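议员谈辞去联盟发言人一职：“两边都没有给我看过账目”

在Ponport市议会坐了两届之后，这位议员于八月辞去执政联盟发言人的职务，但保留了议席。他同意在家中接受采访，条件是不公开姓名。

争议起于竞选经费。联盟向选举办公室申报的捐款共1417笔，其中102笔来自同一个地址，即咨询公司Drirkik的登记处。当地报纸刊出这一消息时，他正在外地开会。

“早上七点，记者打来电话，问我知不知道Drirkik。我说不知道，这是实话。”他说，“下午党团让我发声明，说所有捐款都已核实。我问是谁核实的，没有人回答。”

声明最后还是发了，署的是他的名字。他说，自己改过两稿，都没有被采用。
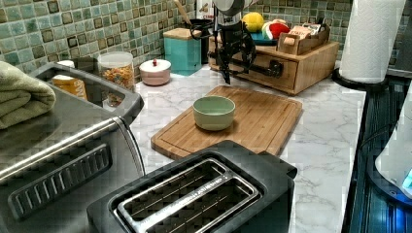 厨房台面上的砧板与小碗。

Drirkik与Najafi区旧码头改造项目有合同关系，反对派因此要求重新审议该项目。他认为这一要求合理，但不赞成在调查结束前停工。“Najafi那边有600户在等安置，停一个月，他们就多付一个月房租。”

对于外界所传他将加入Jurau派的说法，他予以否认。“他们找过我，谈了一次，谈的是预算，没有谈席位。”

他说，如果听证会传唤，他会出席，并交出当时的邮件。至于明年是否参选，他表示还没有决定。

“我先把这一届做完。选区办公室照常开门，公交线路的事也还没有办完。”

联盟办公室没有回复本报的置评请求。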